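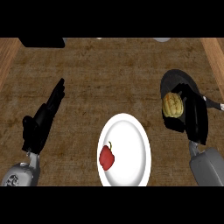 A brown tabletop with lighter wood along the sides.

I buy way fewer clothes now, and I try to find out who sewed them first. It's easier than it sounds! Start with the label and write down the brand and country. Then go to the brand's website and look for a factory list (mine was Feltus, and theirs took me 18 minutes to dig up).

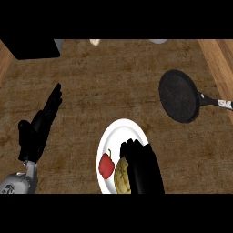

No list? Email them. I ask three things: which factory made the item, what the lowest paid sewer there earns, and whether there's a union. Keep it short and friendly, and give them until June or so. Gukora wrote back in five days, wages and all – Tindell just sent me a coupon.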